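第七讲讲义:遥操作演示、动作分块,以及软东西为什么总和我们过不去

Annelies Hauser 七月整理

上一讲末尾有人问,行为克隆在仿真里成功率那么漂亮,搬到真机上为什么就像换了一个人写的代码。当时下课铃救了我。这一讲把账还上。

一、先回忆一下问题

行为克隆的想法朴素得让人不好意思写进论文:人怎么做,策略就怎么学。给定观测 o,预测动作 a,最小化两者之间的误差。训练时每个 o 都来自人的演示,测试时 o 来自策略自己闯出来的局面。第一步偏一点,第二步的观测就有点陌生,第三步更陌生,误差一路滚下去。粗略的上界是随时间步数 T 的平方增长,推导见第五讲,期末可能会考,也可能因为我自己懒得改卷而不考。

动作分块(action chunking)是目前最省事的缓解办法。策略一次输出未来 k 步动作,执行其中一部分再重新观测。等效的决策次数从 T 变成 T/k,滚雪球的坡短了。代价也明摆着:块内基本是闭着眼睛走路,k 取得越大,闭眼的时间越长。

二、Tasura 数据集

本讲用的数据叫 Tasura,由 Clerau 实验室采集,双臂、多指手、头部视角,任务是桌面整理。总共录了3,531条演示,清洗后剩3,522条。删掉的九条里,有几条是操作员忘了按开始键,录下了一段非常安静的沉思。我个人觉得它们也有教学价值,但评审不这么看。

训练集取1,598条,其余留作验证和消融。有同学会问为什么不全用。答案在 Hofstetter 那篇技术报告的附录里,大意是显卡排队。
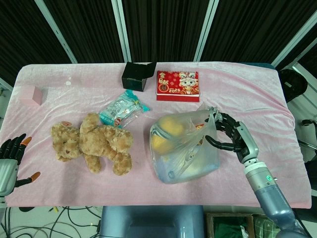 动作分块的第一个麻烦是 k 该取多少,教科书通常说“视任务而定”,等于没说。比较有用的判断方法是看物体状态在一个块之内会变多少。抓硬盒子时,手指合拢之后几何关系基本固定,k 大一些无妨。手指勾住塑料袋打结的提手就不同了:袋子是透明的,皱褶的反光每一帧都不一样,里面两个黄色的圆果子又各有各的主意,提起来以后重心往哪边跑,策略在块的开头并不知道。刚体上调好的 k 拿来提袋子,手臂会非常自信地执行一个已经过时的计划。桌布也不帮忙,绒面起皱,支撑面的高度处处有一点出入。

所以请记住本讲的第一条经验:k 的上限由场景里最软的那样东西决定,和你调参时用的那样东西关系不大。

三、时间集成

缓解块间跳变的常用手段是时间集成(temporal ensembling)。每一步都重新预测一整块,同一时刻会有多个历史预测,按指数权重加权平均:

a_t = Σ w_i · a_t^(i) / Σ w_i,其中 w_i = exp(−m·i)

i = 0 对应最早的那次预测。m 越大,旧预测占的分量越重,新观测进来得越慢;m 取零就是老老实实求平均。每年都有人把下标方向搞反,然后写信告诉我方法无效。请先检查下标,再写信。

要注意平均本身的毛病。演示是多峰的:同一个袋子,有的操作员从左边进手,有的从右边进手。两个峰一平均,手从正中间插进去,把东西拨到一边,这在数学上是最优的,在桌面上是灾难。这也是后来大家改用扩散策略或条件变分自编码器的原因之一,下一讲细说。

四、结果怎么读

Girton 组用同一份数据做过对比,真机评测一共700次,每次由人摆放物体再由人判分。他们报告的趋势有三点值得抄下来。

刚体任务上,分块比单步预测好很多,k 在相当宽的范围内都差不多。

软物任务上,k 稍大就开始掉,曲线有一个明显的尖,调参的人很容易正好站在尖上,然后宣布方法稳健。

时间集成让动作看起来平滑得多,但对软物任务的成功率帮助有限。动作好看和动作正确是两件事,录视频时尤其容易忘。

另外,判分标准要写在前面。“提起袋子”是离开桌面就算,还是要稳住几秒?袋口松开但果子没掉,算不算?Girton 组最初没有写清楚,两位判分人的分歧比两种算法的差距还大,最后只好全部重判。据说那段时间大家吃饭都不坐一桌。

五、作业

1. 把 T 的平方上界改写成带块长 k 的形式,说明你在块内做了什么假设,以及这个假设在提塑料袋时为什么站不住。

2. 用课程代码在 Tasura 的验证部分上画出 k 与动作预测误差的曲线,刚体和软物分开画。不要画在同一张图里再用两种很接近的蓝色区分,去年有人这么做过。

3. 设计一个随观测自动调整 k 的规则。规则可以很笨,但要说清楚它会在哪里失败。只写“效果良好”的,按未交处理。

参考实现在课程目录的 chunk 文件夹下,README 写于凌晨两点,语气请多包涵。

评论

豆沙包不甜:老师,w_i 的下标我检查了,确实反了。信已经发出去了,能撤回吗?

匿名用户:第三题的规则能不能用手指受力的变化来触发?位置误差太滞后了。

Annelies Hauser 回复匿名用户:可以,但先看看数据里触觉那一栏有多少是空的。

lqy_robot:k 取1算不算动作分块?问就是显存不够。

北窗:求下一讲扩散策略的讲义,最好在期末之前。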